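How to Sort and Clear Small Pieces With Cups on a Cloth-Covered Table

Pulier Home & Bench
Updated Apr 11, 2026

Small pieces spread. You start with a few on the table, and by the end of the hour they are under the edge of something, mixed with scraps, or on the floor. Cups fix most of it. They take up little room, they stand upright, and you can move a whole group of pieces in one go.

The method on this page uses two or more cups, a plain cloth over the table, and a fixed order of work. It suits beads, blocks, buttons, game pieces, caps, spools, screws, and other things small enough to drop into a cup. A table that has had a normal day's use takes 18 minutes to clear this way once you know the steps. The first try will run longer.

What you need

A table or part of one
A plain cloth, one color, large enough to cover the part you work on
One dark cup
One light cup
A third cup or a shallow dish for odd pieces
A soft brush or a strip of tape for crumbs and fragments
Lidded jars or boxes for storage
Pencil and paper labels

The cups can be any kind you have. Straight sides are easier to grab. Cups with sloped sides and a wide rim are easier to drop things into, and they pour well, but they tip more readily when they are empty.

Step 1. Clear everything that isn't part of the job

Take the mugs, the mail, and the phone charger off the table. Put them somewhere you won't have to move them again. If you have lidded jars out, set them on a chair or a side shelf for now. They come back at the end.

Leave the loose pieces where they are until the cloth is ready. If they already cover the table, push them together with the side of your hand and lift them off on a tray or a sheet of stiff paper.

Step 2. Lay the cloth

Pick one solid color. Teal, mid-blue, and gray-green all work well with mixed pieces, and so does a medium gray. White hides white scraps and black hides black parts. Patterned cloth hides everything.

Spread it flat and pull out the folds. A fold acts like a gutter, and round pieces will roll into it and stay there. If the cloth slides, use a binder clip at each corner or put a sheet of non-slip shelf liner underneath. Fabric has one advantage over a bare tabletop, and it's a big one for this work: pieces stay put when you set them down.

Smooth synthetic cloth brushes off cleanly. Felt grips pieces better but holds lint. We have used both, and the felt gets washed more.

Step 3. Put the big and awkward pieces to one side

Do these first. Anything too large for a cup, anything with a cord or a sharp point, and anything that rolls should come off the pile before you start sorting. Round items go on their flat end.

Ribbed or grooved pieces, such as threaded caps and small spools, deserve a look before they go anywhere. Grooves collect dust and thread. A dry toothbrush run along the grooves takes care of it.

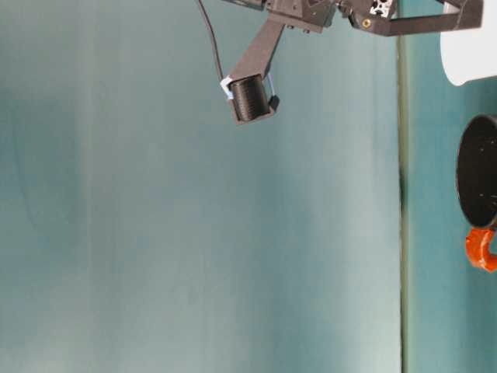 Photo: Pulier Home & Bench / Grulluvska

Dark ribbed plastic is easy to lose on a dark table and easy to find on a light or mid-tone cloth. If you own a lot of black parts, choose your cloth with them in mind first and the colored pieces second.

Pick up a ribbed piece by its sides. The grooves give a good hold, even with dry hands. If it's hollow, turn it over the cloth once and see whether anything drops out before you store it.

Step 4. Assign the cups

Decide what each cup is for before you pick anything up. Two groups is plenty for the first pass. Some pairs that work:

Keep and discard
Colored and plain
Hard and soft
Goes back in the set, belongs to something else

Write the group on a slip of paper and tuck it under the cup. If several people share the table, do this every time, even when it seems obvious.

Dark cup for light pieces, light cup for dark pieces. You can look down into the cup and tell at once if something has gone in wrong. People who sort a lot of one color should choose the cup to suit that color and stick with it.

Set the cups toward the middle of the table with a hand's width of space between them. Cups at the edge get knocked off. Cups that touch get knocked over together.

Step 5. Sort from the outside in

Begin at the edge farthest from you and work back toward the cups. Pick up one piece at a time if they are hard to tell apart. If they are easy, take a small pinch.

Lower the piece to the rim before letting go. Light pieces dropped from a height can bounce off the bottom and back out, and paper or foam bits drift. If a piece lands against the outside of the cup, leave it until you finish the pinch in your other hand, then pick it up and put it in.

Don't fill a cup past two-thirds. When it gets there, empty it into its jar and carry on.

Step 6. Check around the base of each cup

Most missed pieces are within a couple of inches of a cup. They landed short, or they came out again when something larger went in on top. Lift the cup straight up, look under and around it, and set it down on clear cloth. 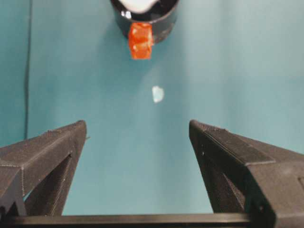 Dark container with a white item in its opening and an orange-red block at the front. A small pale fragment lies on the teal surface.

Bright pieces are no trouble. Your eye goes to red, orange, and yellow first, and for that reason they tend to be sorted early and sorted well. Pale bits are the ones left behind. Get your head down near table height and look across the cloth toward a window or lamp. Anything raised will show.

Fragments need a decision. Ask whether the piece came off something. If you can match it to a broken part, put both in the dish for odd pieces and glue them later. If you can't, press it up with tape and throw it out. Do not let fragments go into the keep cup. They sink to the bottom of the jar and you will be dealing with them again in March of next year.

Soft white material such as cotton, tissue, or foam should have its own container. It takes up a lot of space for its weight, and small hard pieces hide in it. Pull it apart over the cloth before you put it away.

Step 7. Do the second pass

Tip the first cup out on the clean cloth and sort it again into smaller groups, if you need smaller groups. Many people don't. A child's block set can go back as one lot. Hardware usually can't.

For the second pass, use the same two cups. Adding a cup for every group fills the table and you end up reaching over things. Sort into two, jar one, then split the other again.

If you are keeping an inventory, count at this stage and write the number on the label. Our own button jar from the Arrieta shelf clear-out came to 1821, and we would not want to count it twice. For household purposes an estimate by jar size is fine.

Step 8. Empty the cups and put the set away

Hold the jar in one hand and pour with the other. With a stiff cup, pour slowly over the rim. With a thin paper or plastic cup, pinch the rim lightly to make a spout. Keep the jar over the cloth while you pour so that spills land on it.

Nest cups only if they are the same shape. A sloped cup pushed into a straight one can jam, and then you need warm water or a lot of patience to get them apart. Cups of different shapes go side by side.
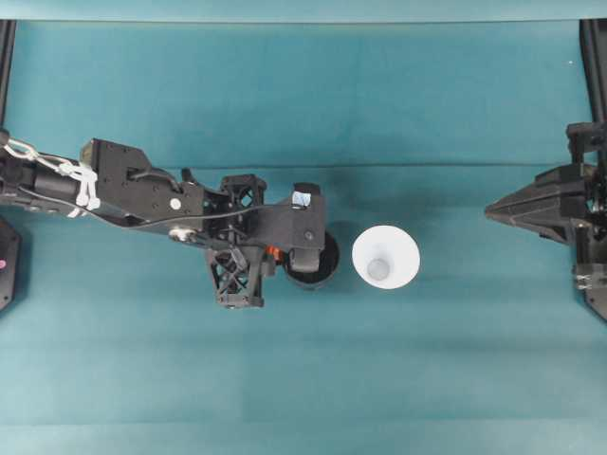
Leave one dark and one light cup out on the table if it gets used daily. Stray pieces will go into them during the week, and the next clear-up starts half done. Store the rest upside down so they don't gather dust.

Then take the cloth by its four corners, fold them to the middle, and carry it to the trash. Open it over the bin and shake once. Look at what fell before you walk away.

Choosing cups

You don't need to buy anything. If you want a matched pair, look for these points.

Rim: wide enough for three fingers.
Base: flat, and not much narrower than the rim.
Inside: smooth, with no ridge at the bottom.
Capacity: 310 ml is a good size for most tables. Larger cups get heavy with metal parts.
Color: plain inside and out.

Glossy cups wipe clean easily but throw bright reflections under a lamp, which makes it harder to see in. Move the lamp to the side or use a matte cup.

Common problems

Cups keep tipping. Put a coin or a large washer in the bottom, or switch the sloped cup for a straight one.

Pieces stick to the cloth. Static. Wipe the cloth with a barely damp rag and let it dry.

Everything ends up in the odd-pieces dish. The groups are wrong. Go back to step 4 and pick broader ones.

Lint on the pieces. Wash the cloth by itself without fabric softener and air dry it.

Two people sorting get in each other's way. Give each person a side of the table and one cup. Swap what you find instead of reaching across.

How often

Once a week for a table in daily use. Once a month for a hobby table. The reading room table in Vadville that we based the steps on is cleared every 2 days, but it sees far more hands than a kitchen table does.

Related pages

Labeling jars that get opened every day
Washing felt and fleece work cloths
Storing partial sets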